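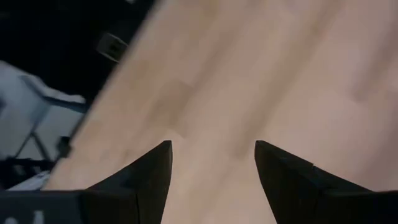 Wrist view, gripper open over the bench at Drirkley, 3/8/19.

Re: [workshop-kit] Second arm – can we get the order in before the price goes up?

Picture first so it doesn't get lost under the quoting. My answer is further down, and it is mostly a no.

The earlier message said:

> Hello all,
> We have had the quote back from Zosness for a second arm with the same
> two-finger gripper as the one we run now, and the price holds until the
> end of the month. I think we should take it. The first arm has been
> a good buy. It was set up quickly, people like using it, and there is
> usually a queue for it.
>
> The quote covers the arm, the gripper, the wrist camera and one day of
> training. It doesn't cover a stand, but we can clamp it to the wooden
> bench like the first one. Zosness say a pair of arms on one bench would
> more or less double what we get through. They put the saving at 45 hours
> a month, which pays for the thing inside two years.
>
> Ima have also sent us something but it's a different make and we would
> have to learn it all again, so I haven't looked at it closely.
>
> Can people say yes or no by the next budget round? If I hear nothing
> I'll take it as a yes.

Please don't take silence as a yes on something this size. Half this list only reads it once a fortnight.

I'll go through the points roughly in the order they were made.

"A good buy." By what measure? I asked in May for the run log and got a spreadsheet with 148 jobs in it. I went through the lot. Of those, 54 were marked as finished without somebody stepping in. The rest were either stopped, restarted or had the notes column left blank, and I have no idea what a blank means. It may mean the job went perfectly and the person went home happy. It may not. Until we know, I can't see how anyone can say what the first arm has given us, never mind what two would.

"There is usually a queue." There is a queue because every job takes as long as it takes to set up, and setting up is done by a person standing next to the bench. A second arm needs a second person standing there. I don't see their wages in the quote.

"Clamp it to the bench." Look at how the picture is laid out. The table edge runs across at a slant, and over the side of it you are straight into dark floor and a pale chair, or something very like one. Whenever the gripper comes in at that angle, a good slice of what the camera sees isn't work surface at all. I don't know how much that matters to the software. I asked Zosness and was told it "copes well", which I have written down next to the other things that cope well. My point is that if we're spending money, a proper stand and a clear area round the table would be a small fraction of the cost of a second arm, and we'd find out whether the jobs go any better.

The wood in that picture is blurred as well, so the arm was on the move. Both fingertips are as crisp as you like and the grain under them is smeared. Perhaps it's meant to be like that. If we are relying on the wrist camera to find small parts while the arm is travelling, I would want someone to show me that it can, on our bench, with our parts and our lights. The training day for the first arm used a foam block the size of a loaf.

"45 hours a month." This is the seller's figure and I would like to see the sum behind it. My guess is that they took the longest job we do, assumed it never fails, and ran it every working day. I'd be glad to be wrong. Could whoever has the contact ask for the working?

Ima. I did read theirs. It's a dearer arm but the price has the stand in it, and they'll lend us one for a trial if we pay the carriage, which they put at 200 pounds. That is the only offer in front of us where we get to try the thing before we own it. I'm not keen on learning a new system either, but "we'd have to learn it again" is a reason to look closely and then decide. We never priced the alternative to the first arm, and we are still paying for replacement finger pads at whatever Zosness care to charge.

There's also the Jayasinghe job, which I gather is the real reason for the hurry. It isn't signed. The last I heard they hadn't settled on the size of the trays, and the tray size decides whether this gripper is any use at all. It opens wide enough for what we do at present. I wouldn't like to bet on it for a tray.

So what I would vote for:

Fix the log first. Give it a column for "finished without help", yes or no, and allow no blanks. Run that for two months.

Buy a stand and sort out the area round the bench at Drirkley.

Take the loan from Ima and put the same jobs through both arms.

Leave the second arm in the budget as a line with no order against it – I've no objection to the money being held.

If the Zosness price really does go up at the end of the month, it goes up. They said the same about the first one and it was still the old price six weeks later, I have both emails.

Can someone also tell me who is paying for the service contract on the current arm next year? It isn't in either budget sheet that I've been sent.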